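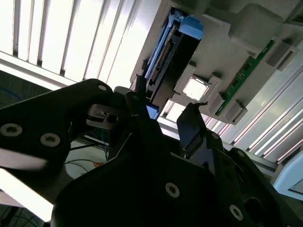 Search this manual Enter keyword

4.3 Setting up the wrist view for the tray task

The Femetano planner takes its grasp pose from the wrist view. Complete section 4.2 before you start. The arm must be in hold mode.

1. Open Nuvine and load the task file for the blue drive tray.
2. Jog the arm until the latch tab and the connector pins are both in view.
3. In the Perception tab, set the exposure to Fixed and enter 11 ms. Automatic exposure drifts when there are bright lights behind the housing.
4. Draw the mask over the gripper fingers and the screw heads on the gripper body. Save it under the tool name.
5. Select Detect. The score must stay above 100 for 30 frames in a row.
6. Select Plan only and check the path in the viewer. Do not select Run yet.

Note: The mask belongs to one tool. If you change the fingers, draw it again - an old mask will load without a warning.

Caution: The green circuit board is not in the default collision model. Add a keep-out zone along it before the first run, and limit the approach speed to 30 mm/s.

If the planner returns error 167, the target pose is inside a keep-out zone. Reduce the zone margin by one step and repeat step 6.

Logging settings are in section 4.4.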